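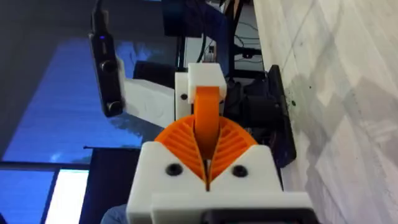

Our project looked at safe working rules for a shared robot bench and asked which of them students can follow without an instructor beside them. The bench belongs to the Bandeldale teaching lab, and the rules we started from were the two pages handed to every new group. We rewrote them part by part, beginning with the gripper. Orange ribbed fingers on a white printed housing have to be checked for split ribs before power is switched on, and the black screws on the front of the housing are checked with a driver, by hand. Loose cables near the gripper were our second topic. The old rule said "keep cables tidy", which every group read in its own way. Ours says that no cable may hang where a joint can pull it tight, and that the arm is moved slowly through its full reach once before any program is run.

We tried the new sheet from November on, with the Okach checklist format as a base. Over the term, 419 start-ups were logged, and 286 of them had every box filled in. The box most often left blank was the one for the full-reach check – it takes some 2 minutes, and groups with a short slot skipped it.

Hand tools and spare parts have their own section. Anything not needed for the task goes outside the reach of the arms before the start. Spare printed parts may stay on the table only while the group is fitting them, with the motors off.
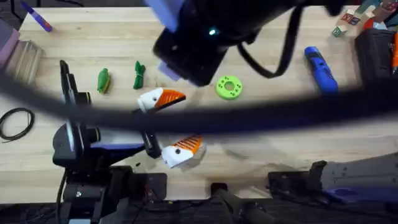

Who is allowed to reset an arm after an emergency stop?
The person who pressed the stop, after everyone at the bench has said out loud that their hands are clear. If that person has left, the group starts again from the top of the sheet.

The Langlois bench next door uses a shorter sheet, and we would like to compare the two logs next term.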